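We are Lumanlan, a small laundry and mending shop for table linen, curtains and bed sheets. We started with one washing machine and one ironing board in the back of a bakery, and now we are a team of 18 people with our own building. We wash for restaurants and guest houses, and we also wash for families who bring one tablecloth per year, after the holidays.

## How we began

Danilo Panganiban learned the work from his aunt, who washed church linen by hand. When he moved here he wanted to do something different, and for 4 years he drove a delivery van. One of his stops was a hotel which threw away its tablecloths when they got a stain. He asked if he could take them home. He cleaned them, repaired the edges and sold them back to the same hotel for a small price. The manager laughed, but she paid, and she is still our customer.

Tayla Hapeta joined him soon after. She had worked as a dressmaker and she brought the mending side to the shop. Until today she checks every repair before it leaves the building, and she is strict - ask anyone who has sewn a crooked hem for her.
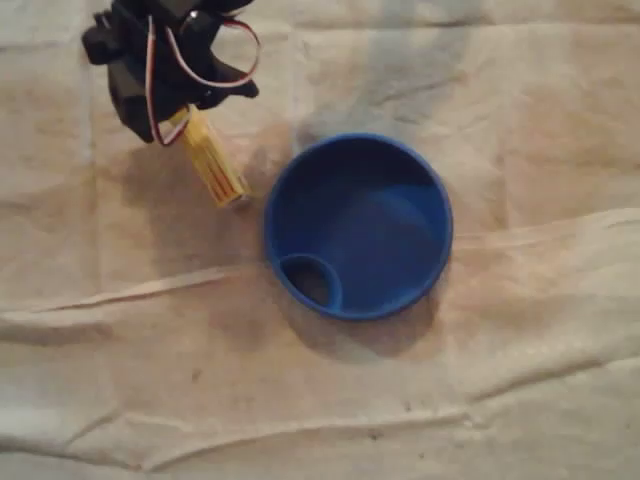

*A pale cloth, still full of wrinkles.*

## What we do

Most of our work is cotton and linen. We wash at the lowest temperature that will do the job, and we dry on lines when the customer has time to wait. Ironing is done by hand for all pieces with lace, embroidery or a monogram. Plain sheets go through the roller.

We have three services:

- **Hoka** is our weekly pickup for restaurants and guest houses. The van comes in the morning and brings the clean linen back the next day.
- **Gestum** is mending. We close holes, replace hems, and can turn a worn sheet sides to middle, as our grandmothers did. Please wash the piece before you bring it, or let us wash it first.
- **Petness** is for blankets and covers used by cats and dogs. These have their own machine, in a separate room, and never meet your tablecloths.

We do not take leather, fur or wedding dresses. For these we will gladly give you the address of a good colleague.

## Old stains and old folds

Many people bring us a cloth that was in a cupboard for a long time. It has brown marks, and the lines where it was folded do not want to go away. Please do not try bleach at home. It makes the fibers weak, and a crease is usually the first place to break. A long soak in cool water is a better start, and after this we look at the cloth again and tell you what is possible. Sometimes we must say that a mark will stay. Then we do not charge for the second wash.
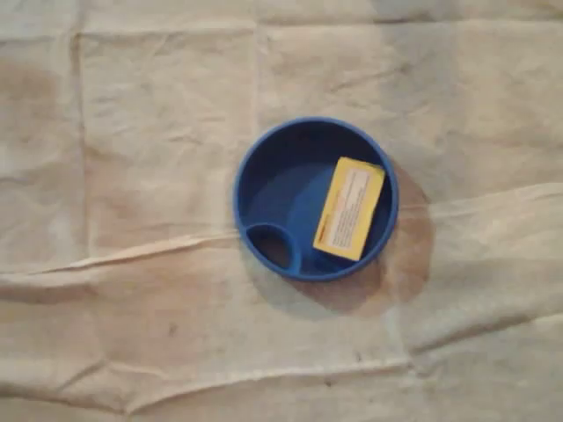

Photo: Lumanlan

If you store linen for many months, roll it on a tube or fold it in a new place each time. Keep it away from bare wood, and do not use starch before storing.

## Our people

We train our staff ourselves. A new colleague spends the first 20 days at the sorting table and learns to know fabrics by touch, and only then goes to the machines. The training is paid from the first day.

Last December we repaired 266 pieces, our best month so far. Tayla would like me to write that all of them were on time. One curtain was late, and we have said sorry to its owner.

## Visit us

The counter is open every morning except on public holidays. You can come without appointment for washing. For mending, please call before, so that Tayla or one of her team has time to look at the piece together with you.

*Page last changed: Dec 10, 2021*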